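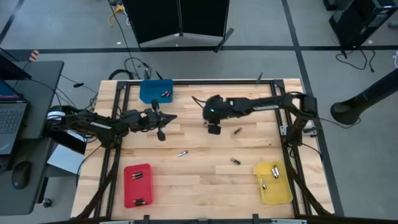 Puspita Hartono
Contributing writer, travel and small towns

I got to Tromdale at four in the afternoon with a dead phone and no idea where to park, so my first impression of the town's tourism plan was a hand-painted arrow that said VISITORS and pointed at a feed store. Rūta Juška was standing under it. She's the town's first paid tourism coordinator, she started in September, and she laughed for a good while when I asked if the arrow was official.

"It's official now," she said. "I painted it."

Tromdale used to be a cannery town. The plant closed, the bus stopped coming, and for years the only people passing through were on their way to the lakes at Grunville, 50 miles up the road. What the town does have is a river you can swim in, a main street with most of its old storefronts still standing, and the Kincaid, a hotel that sat empty so long that kids had given every window a name. It reopened last year with 16 rooms. I stayed in one of them (number 9, a little lumpy in the mattress, gorgeous light in the morning) and Rūta and I did most of our talking in the lobby over a pot of very strong coffee.

I wanted to know why a town with so many other problems would bet on tourists at all. She's had that question before, I could tell.

"People say, fix the roads first. And I say, with what money? The room tax is the first new income this town has had since the cannery. It's small, I'm not going to sit here and tell you it's big. But it paid for the streetlights on the river side, and people who never wanted a hotel walk their dogs under those streetlights."

Who never wanted a hotel? Plenty of people, apparently. The loudest was Povilas Kairys, who has the hardware store across the street and who told the town meeting that visitors would park in front of his door and buy nothing. I went over and asked him about it. He says they do park in front of his door. He has also started carrying swim shoes and folding chairs – "against my better judgment," he told me, ringing up a pair for me while he said it.

Back in the lobby I asked Rūta what she would do differently, and she didn't need any time to think about it. "The brochure! We printed a brochure with a mountain on it. There's no mountain. The designer lived somewhere else and thought the valley looked sad without one." They still have boxes of them. She uses the backs for shopping lists. 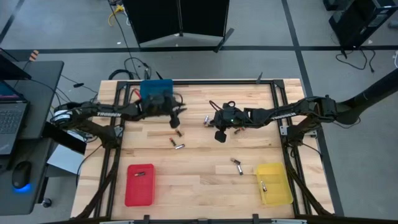 The next piece of the plan is food, and this is where she really got going. At the moment a visitor who wants dinner in Tromdale can have the diner until six, or drive. Jolán Kozma, who cooks the Kincaid's breakfasts, wants to open a supper room in the old ticket office by the river, five tables to begin with, everything from farms in the valley. The two of them have been arguing happily about furniture for weeks. Jolán wants white tablecloths. Rūta wants bare butcher block, the light kind, with the wood showing, and her case is that people coming up from the river in damp shorts don't want to worry about linen. I'm with Rūta on that one, but I do see the romance in a tablecloth.

Getting people there is harder. The closest train is the Jostetti line, and the station is a long taxi ride away, assuming you can find the taxi. There's one driver, Rimantas Petrauskas, and he doesn't work mornings. Rūta would like a shuttle that meets the evening train. The county has told her to come back with numbers.

"So I count," she said. "I stand at the swimming place with a clicker. Last summer on the best day I had over 50 people, and I knew maybe half of them. The other half came from somewhere! They ate somewhere! I want them to eat here."

I asked whether she worried about it going too well. I've written about places where the waitress can't afford to live within an hour of the restaurant, and I wouldn't wish it on anyone. She put her cup down.

"Yes. I think about that more than the shuttle. We made a rule already, you can rent out a room in the house you live in, but you can't buy a second house and rent that. Some people were angry. One family left over it, I think. It's easier to make the rule when the houses are still cheap."

And does she get to enjoy any of it herself? A bit. She swims before work, early, when it's too cold for visitors. She offered to take me along the next day and I said yes with great enthusiasm, then slept until nine. The swim shoes are still in their bag.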